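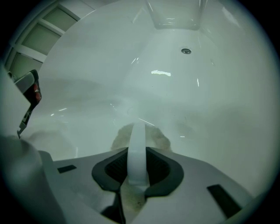 From: Glenys Rutherford
To: Clurholm house list
Subject: Re: cleaning the white basin

Telmo Valcárcel wrote:
> The basin under the frosted window has gone dull again near the
> bottom. I used the cream cleaner in February and I think it left
> fine scratches. What is everyone else using? Also, does the small
> round hole need doing, or can I leave it?

Telmo,

I gave up on cream cleaner. Washing-up liquid and a soft cloth is enough for a glossy finish if it's done each week. For limescale I use white vinegar, one part to 3 of water, left on for 40 minutes and then rinsed well. Keep it off the metal rim of the hole - vinegar can mark the plating.

Yes, please do the hole. An old toothbrush fits. Go round the inside of the rim and pour a jug of warm water through afterwards. The ledge at the top wants a wipe too, as soap collects in the corners.

Luana has the spare cloths if you need any. Dry the bowl when you finish or the drops leave spots.

Glenys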